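Grasgate Pass-Through Evidence Locker
Base unit and add-on units for police property rooms

The Grasgate is a steel locker that sits in the wall between an officer work area and the property room. Officers deposit items from one side. Property staff take them out from the other.

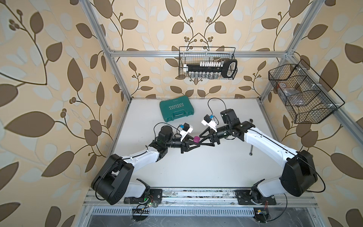 Once an officer pushes a compartment door shut, it stays shut on the officer side until someone in the property room opens the rear and resets it. The officer does not need a key or a code to make a deposit, and cannot get back in after the door has latched.

Price: $2,908, base unit, standard gray
Availability: built to order
Ships: by freight, assembled, on a pallet

Overview

Most small and mid-size agencies do not have a property clerk on duty at night. Items seized on a late shift have to go somewhere until the clerk comes in. A desk drawer or a patrol sergeant's office will not hold up well when the chain of custody is questioned in court. A pass-through locker gives the officer a place to leave the item and gives the clerk a clear point where custody changes hands.

The Grasgate is made for that use. It is sold as a base unit with a fixed mix of compartment sizes, and as add-on units that bolt to either side. All units share the same height and depth, so a row can be built up over several budget years and still finish flush with the wall.

How a deposit works

The officer picks any compartment with its door standing slightly open. An open door means the compartment is ready. The officer packages and labels the item, places it inside, and pushes the door closed until the latch clicks. The compartment number goes on the property sheet or into the records system.

In the property room, the rear of the locker is closed by full-height doors, each with a keyed lock. The clerk opens the rear door, checks the item against the sheet, removes it, and presses the reset tab at the back of the compartment. The front door springs open a short way and is ready again.

If an officer closes a door by mistake with nothing inside, the compartment is out of service until the clerk resets it. This is by design. There is no override on the officer side and we do not sell one.

Construction

The body and doors are cold-rolled steel, welded at the seams and ground smooth. Shelves between compartments are welded in on all sides so that nothing can be passed or fished from one compartment to the next. Hinges are inside the body and cannot be reached with the door closed. The latch is covered by a steel plate on the inside of the door.

The finish is a baked powder coat. It stands up to the cleaners normally used in property rooms, including diluted bleach, provided the surface is wiped with clean water afterward. Do not use abrasive pads.

Each compartment holds up to 70 lb. Please do not use the large lower compartment for car batteries, fuel cans or anything that may leak. The compartment floor has a raised lip at the front but is not a spill tray.

Locks and keys

The rear doors use the Homus cam lock as standard. Each base unit comes with two keys. The locks on a base unit and its add-on units can be keyed alike if all are ordered together. Add-ons ordered later can be matched to an existing key, but we need the code stamped on the lock face and a letter from the agency on its own letterhead before we will cut to that code.

Replacement keys are handled the same way. We do not take key orders by phone.

Agencies that want an electronic log of rear door openings can order the unit with the door prepared for an electronic lock. The preparation covers the cutout, the cable channel and a blank plate. The lock itself, the wiring and the software come from your own access control supplier.

Options

Refrigerated compartment. Replaces the large lower compartment in an add-on unit. For blood and urine kits and other items that need to be kept cold. Requires a grounded outlet on the property room side and clear space behind the unit for air to move. Not available in the base unit.

Long gun compartment. A tall, narrow compartment running the full height of an add-on unit, with a padded floor and a removable divider. Firearms should be made safe and boxed before deposit, as your own policy requires.

Drop slot door. A door with a slot for envelopes and small flat packages. A baffle behind the slot blocks hands and tools. Suited to citations, discs and cash envelopes.

Trim kit. Steel angle on all four sides, to cover the gap between the locker and the finished wall. Order one kit per row and state the total row width.

Non pass-through back. For agencies with no shared wall. The unit stands against a wall and the clerk opens it from the front with a key. The doors still latch on closing. Note that the clerk then has to carry items across the work area to the property room, and your written procedure should say how that is done.

Colors other than standard gray add to the lead time. Ask for the current chart.

Installation

The locker is built into a framed or masonry opening. The rough opening should be made slightly larger than the unit on all sides, and the exact figures for your configuration are on the drawing we send with the order confirmation. Please do not cut the wall from the drawing of another unit, even one that looks the same. The frame depth was changed in January and older drawings are no longer correct.

The floor must be level and able to carry the full load of the row. The unit is anchored through the base, and through the side walls into the studs or block. Anchors are not included, as the right type depends on the wall. Two people and a pallet jack can move a base unit into place on a hard floor. Stairs are another matter, and the freight company will not carry units up or down them.

If the wall between the two rooms is fire rated, talk to your local building official before ordering. The locker does not carry a fire rating.

Freight and receiving

Delivery is to the curb or loading dock. Liftgate service is extra and has to be requested at the time of order. Check the carton and the pallet before signing, and write any damage on the delivery receipt. Claims for damage not noted on the receipt are hard to win with the carrier.

Warranty

The body, doors and hinges are covered for as long as the original agency owns the unit. Latches and cam locks are covered for 2 years from delivery. The refrigerated compartment carries the cooling unit maker's own warranty, and a copy is packed with the unit. Damage from forced entry is not covered, but replacement doors are kept in stock and can be fitted on site with hand tools.

Parts

Replacement latch, front door
Reset tab and spring
Homus cam lock, keyed to code
Compartment number plates
Touch-up paint, standard gray
Door, any standard size

Ordering

The Grasgate is manufactured by Lider and sold in North America through Baláž. Quotes are good for the period printed on them. Purchase orders from government agencies are accepted without a deposit. Private security firms, hospitals and campus departments can also buy the unit, but are asked to pay half with the order.

To get a quote, send the wall type, the width available, the number of sworn officers who will use the locker and any options wanted. A rough floor plan helps, even a hand-drawn one - please mark which side is the property room.

Prices and specifications on this page last updated 2018-05-03.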